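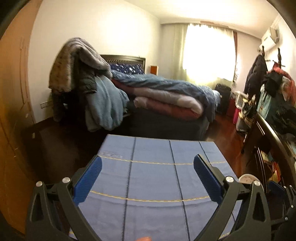
Re: Bedding task for the club project - how many demos?

gripfold
Posted July 8, 2023
We have 2,474 demos and the plan says 3,000. I've been doing the blankets with the hand-held gripper, blue finger pads on. Can we stop here and start training?

tern_b
I'd stop. The last 112 I looked through were all much the same. More rooms would help more than more runs on one bed.

Amik
Disagree. The plan was agreed in November and Grerine are using the same number. If we stop short we can't compare results with theirs.

tern_b
Their task is towels on a table. You can't compare that with a quilt on a bed anyway.

gripfold
Fair point about the quilt. It's the thick one that gives me trouble - the jaws only get hold of the top layer. Fleece is easy.

Prilitz
Take it by the corner and come in lower. Also check the screws on the jaws, mine worked loose after 10 runs.

Amik
Could we do the rest in other rooms and still reach 3,000? I can do mine at Căpraru.

tern_b
Fine by me, as long as they're tagged by room.

gripfold
OK. I'll add a room column to the sheet tonight.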